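FOR IMMEDIATE RELEASE

Brilcombe Sewing Center Opens Fall Class Series for Beginning Garment Makers

BRILCOMBE – Brilcombe Sewing Center will run a new series of garment classes starting in November. The series has 11 sessions and is open to anyone who can thread a machine and sew a straight seam. No pattern experience is needed.

The first sessions cover taking measurements, reading a pattern envelope and choosing a size. Students then make an elastic-waist skirt, a pull-on pant and a simple lined vest. The last two sessions are open studio time for finishing projects or starting a hem or zipper repair brought from home.

Class size is limited to 25. Sessions start at 6:30 p.m. and run two hours. The fee is $36 per session, with a lower rate for students who sign up for the full series. Patterns are included. Fabric, thread and notions are not, and a supply list will be sent after registration.

Machines are available to use in class at no extra charge. Students who bring their own should also bring the manual, the foot pedal and a fresh pack of needles. Please wash and press all fabric before the first cutting session.

The series is sponsored by Abera, a fabric wholesaler, which has donated 700 yards of cotton and linen blends. The fabric will be sold by the yard at the center during the series, and proceeds will go toward new irons and dress forms. Lasex is supplying tracing paper and chalk.

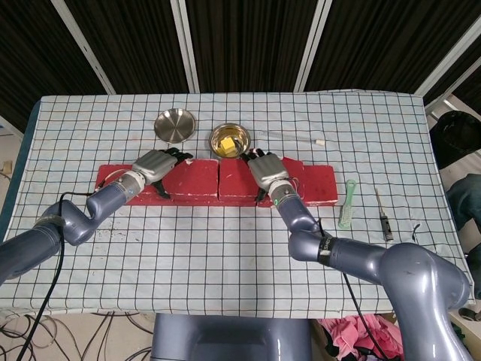

Table with grid-print cloth and red foam blocks.

Registration is open now at the front desk or by phone during store hours. A deposit holds a place, with the balance due at the first session. Refunds are given up to one week before the start of class.

About Brilcombe Sewing Center
Brilcombe Sewing Center offers classes in sewing, mending and alterations for adults and teens. It is owned by Fliltus, which also runs a mail-order pattern business.

###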